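**Killico Wrist Care Kit, three stars, would be four with a better manual**

I look after one two-armed machine at Flostness. It tidies bedrooms, or it is learning to, and my part of the arrangement is keeping its wrists and fingers in a state where it can pick up a blanket without filing a grievance. Until last September I did this with a drawer of mismatched hex keys and a tube of grease with no label. Then the Killico kit showed up, paid for by somebody else, so bear that in mind when I get generous.

You get a torque driver with four bits, a set of finger shims, a syringe of grease, 20 cable clips, a feeler gauge and a folded sheet that Killico calls a manual. It all comes in a zip case that closes properly exactly once.

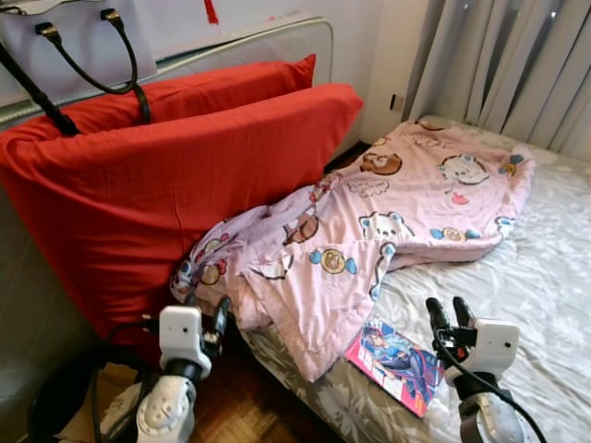 The driver is the good part. It clicks when it should, and the click is loud enough to hear over the fans. I used to tighten the finger screws by feel, and my feel turned out to vary with whether I'd had lunch. Now both hands get the same setting and the fingers meet where they're supposed to. If you buy the kit for the driver alone and throw the rest in a drawer, you'll have done fine.

The shims are also good, once you find them. They are thin, shiny and packed loose. I open the bag over a baking tray now. Fit them one side at a time, close the fingers by hand with the power off, and check the gap with the gauge before you put the second screw in. The sheet has this in the opposite order, and I followed it for a whole afternoon like a fool.

Cable clips: meh. Soft goods are where a loose cable gets you into trouble, as anything with a strap or a fold will happily hook itself on a passing loop. The clips hold well on a straight run. Near the wrist, where the cable has to bend and then bend back, they creep. Vasylyna Melnychuk, on our software side, asked why the left arm was "being shy" about reaching low, and I had to admit I'd clipped it too short. Leave slack. Then swing the arm through its full reach, slowly, with your hand on the stop button, and leave a bit more slack.

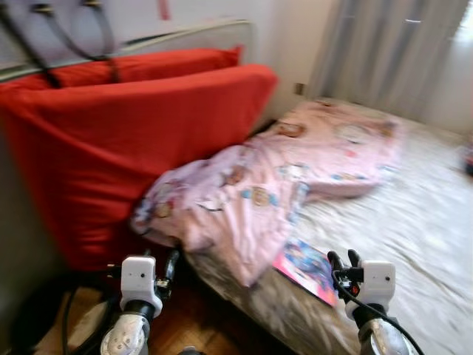 Grease is grease. The syringe is nice to use and the cap is easy to lose. The sheet says to regrease every 1000 grips, which sounds scientific until you try to work out what counts as a grip. Does a pinch of blanket that slides away count? I do it on Monday mornings and write it on the wall chart. The wrists haven't complained.

A full service takes me 30 minutes for the pair. The first one took most of a day, but a fair share of that was spent on the floor looking for a shim.

For comparison, I've also had the Stetsiuk pouch, which costs less and has a driver with no click at all, just a vague sense of regret. Madow sells a bigger set in a hard case. I've only handled it at a trade counter, where the case impressed me and the price ended the conversation.

One more habit to pick up, whichever kit you buy: after a service, start with something soft. I go for blankets and pillows before anything with a hard edge, at low grip force, and watch whether both hands let go at the same moment. If one lags, back to the shims. 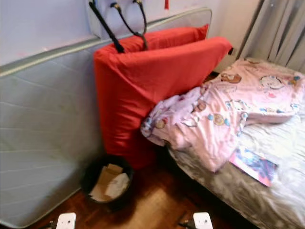 ## Stuff I'd change

- Put the shims in a box with a lid.
- Hire someone to rewrite the sheet, ideally someone who has met a gripper.
- Tie the cap to the syringe.
- Sell the driver bits separately. I've chewed up the smallest one and Killico wants me to buy the whole kit again to replace it.

## Who it's for

One person with one machine, or two if they're well behaved. If you run a row of them you already own a better driver. Keep the grease away from the bedding.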